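Two Arms and a Butcher-Block Table

Oct 22, 2025

The shared workshop in Besville smells of sawdust until you reach the back, where the robots live! The members call the project Rullach, and they have been at it since February, evenings mostly, with a budget of 700 dollars for everything except the arms.

The frame is black aluminum extrusion, bolted around a wooden tabletop, with an arm on either side. It took 49 brackets and more than one argument about squareness (the argument is still going, very happily). Cables were the real headache. An early layout snagged on an elbow joint every time the left arm reached high, so now there's slack looped over the shoulders.

The current job is putting toy fruit into a clear plastic tub.
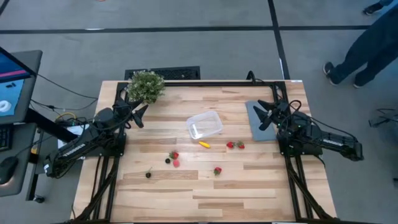
Strawberries are the favorites, with that green cap to aim for. Small dark berries are harder, and the log had reached 174 tries at one of them when I visited. I watched for an hour and could have stayed all night. Next they want both arms to share a single pick, one steadying the tub while the other drops the fruit in.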